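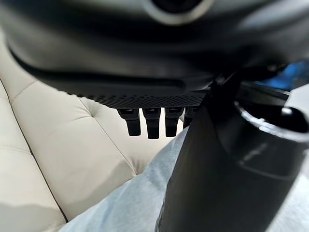
Figure 2. Dark gray curved housing with perforated strip and four black tabs, close view.

3.2 Departure time and stage length

Riders on guided bicycle tours do not choose their stage lengths freely. The operator fixes the overnight stops before the season, and the rider's remaining choices concern when to leave, how long to pause, and whether to board the support vehicle. We treat departure time as the first of these choices, as it is made with the least information about the day ahead. The data come from the ride logs of one operator, Badell, for its loop from Tosmont to Firlow and back by the lake road. The loop is divided into nine stages. Logs were kept by the lead guide on each departure and transcribed by the second author.

A log entry gives the time at which each rider left the lodging, the time of arrival at the next one, and any stop that the guide judged longer than a coffee break. The last item is the weakest part of the record. Guides differed in what they wrote down, and a stop made behind the group was often missed. Stops are therefore used only to separate riding days from days on which the rider transferred by vehicle -- they are not used to estimate moving time.

We retained 200 rider-days after removing transfers and entries with no arrival time. Entries with an arrival time but no departure time were also removed, even where the guide's note made the departure easy to guess. Riders who changed bicycles during a stage were kept.

Stage length was taken from the operator's route sheet and not from handlebar computers. The two sources disagree most on the stage into Firlow, where the older route sheet follows the paved road and most groups took the farm track. We used the paved distance throughout. This understates the effort on that stage, and readers comparing our values with those from self-recorded tours should allow for it.

Following Sopacua's scheme, departures were sorted into early, middle, and late classes by their position within the group's own range on that day. A fixed clock boundary would have been simpler, but breakfast hours differed between lodgings, and at one of them the kitchen did not open until 8 a.m. A rider leaving shortly after 8 from that lodging is early by any useful meaning of the word. Groups in which all riders left together were assigned to the middle class.

Early departure was more common before long stages than before short ones. The pattern held on the outward half of the loop and was weaker on the return, when riders had already seen much of the terrain. It was also weaker in August. Guides attributed this to morning fog on the lake shore, which made the first part of the road slow and unpleasant to ride in traffic. We have no visibility records with which to test the claim.

Climbing is a possible confounder. The only stage with more than 1000 meters of ascent is also one of the longest, so the separate effects of distance and ascent cannot be recovered from this loop alone. Dropping that stage left the direction of the result unchanged but widened the interval on the late class considerably.
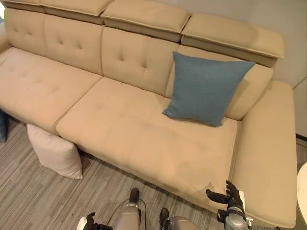 3.3 Group size

Group size ranged from small private parties to the operator's upper limit of 21 riders. Large groups spread out more on the road, and the interval between first and last arrival grew with the number of riders on every stage except the flat one through Chong, where the road is narrow and the guides kept the group together by instruction.

Because each rider-day is nested within a group, and each group rode most stages, the observations are not independent. Standard errors were clustered by group. Clustering by guide gave wider intervals for departure class and little change for stage length. We report the first version in the main table and the second in the appendix, together with the estimates obtained when private parties are left out.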